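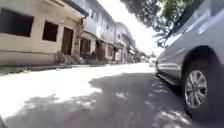 Imprimir
Enviar por correo electrónico

Calle Imen: fachadas, accesos y arbolado
Galería fotográfica del inventario de conservación

La Oficina de Patrimonio Urbano pone a disposición del público una selección de fotografías de la calle Imen, reunidas durante la fase de documentación del inventario de conservación. El conjunto abarca un tramo de 100 metros de calzada pavimentada en hormigón y las edificaciones de dos plantas que lo flanquean. La coordinación del trabajo correspondió a la arquitecta Brynhildur Vestergaard; los pies de foto han sido redactados por Mikkel Ravn, del servicio de archivo.

La galería tiene carácter informativo. Las referencias al estado de los revestimientos y de los accesos recogen las observaciones del equipo de inventario y no sustituyen a los informes técnicos de cada inmueble, que pueden consultarse en la sede de la Oficina.

1. Embocadura de la calle
El trazado se mantiene recto en la primera mitad del tramo. La línea de fachadas conserva la alineación fijada en el plano de ensanche, del que el archivo custodia una copia a escala.

2. Revoco de la planta baja
Los enfoscados de tonos claros, entre crema y beige, son los predominantes en la calle. La parte inferior de los muros concentra las manchas y el desgaste, y a ella se refiere la mayor parte de las fichas de intervención.

3. Huecos de ventana
Vanos rectangulares de distinto tamaño en un mismo paramento. El inventario recomienda mantener sus proporciones en cualquier obra de sustitución de carpinterías.

4. Puerta y pilastra
Entrada en color marrón, ligeramente retranqueada respecto del plano de la fachada. La pilastra, de escaso relieve, figura en la ficha del inmueble como elemento protegido.

5. Gradas de acceso
Tramo corto de hormigón que salva el desnivel entre el interior y la calzada. El programa de accesibilidad contempla el estudio individual de cada entrada antes de autorizar rampas o pasamanos.

6. Planta alta en voladizo
El cuerpo superior avanza sobre la planta baja y deja los aleros en sombra durante buena parte del día. La revisión de su cara inferior fue encomendada a la empresa Galteck, que entregó sus conclusiones en marzo.

7. Balcón o cuerpo cerrado
El cerramiento de antiguos balcones es una transformación frecuente en el barrio. La ordenanza distingue entre los cierres incorporados a la fachada y los de carácter desmontable, sujetos estos últimos a licencia temporal.

8. Portal en penumbra
Acceso situado bajo la planta superior. Los muros a nivel de calle presentan un oscurecimiento mayor que los del piso alto, por lo que se ha propuesto un ensayo de limpieza en una superficie reducida.

9. Bajos de aspecto comercial
Plantas bajas más alejadas del tramo. La antigua ferretería Oltmanns ocupó uno de ellos y su libro de cuentas se conserva en el fondo documental de la Oficina.

10. Posibles rótulos o toldos
La normativa de publicidad exterior limita el vuelo de los elementos instalados sobre la vía pública. Se ruega a los titulares de los establecimientos que comuniquen cualquier cambio antes de su colocación.

11. Arbolado
Las copas forman parte del paisaje protegido de la calle. La poda se realiza fuera del período de nidificación y requiere informe previo del servicio de parques.

12. Estacionamiento junto a la calzada
El aparcamiento de vehículos queda permitido en uno de los lados, salvo durante los trabajos de andamiaje. Los avisos de reserva de espacio se colocan con 2 días de antelación.

13. Calzada y futuras canalizaciones
El proyecto de reordenación de cables, redactado por Telenix, prevé su traslado progresivo a canalización subterránea. La actuación se coordinará con la reparación de los pavimentos para evitar aperturas sucesivas.

Consulta y reproducción

El fondo completo consta de 100 fotografías, ordenadas por inmueble en 7 carpetas. La consulta en sala es gratuita y se atiende por la mañana, de 9:00 a 13:30, previa solicitud. Para la reproducción de las imágenes en publicaciones deberá indicarse la procedencia con la fórmula «Oficina de Patrimonio Urbano, fondo calle Imen».

Los vecinos que conserven fotografías antiguas, planos o recibos de obra relacionados con los edificios de la calle pueden presentarlos en el servicio de archivo para su digitalización. Los originales se devuelven a sus propietarios una vez concluido el registro.

Imprimir esta página
Enviar esta página por correo electrónico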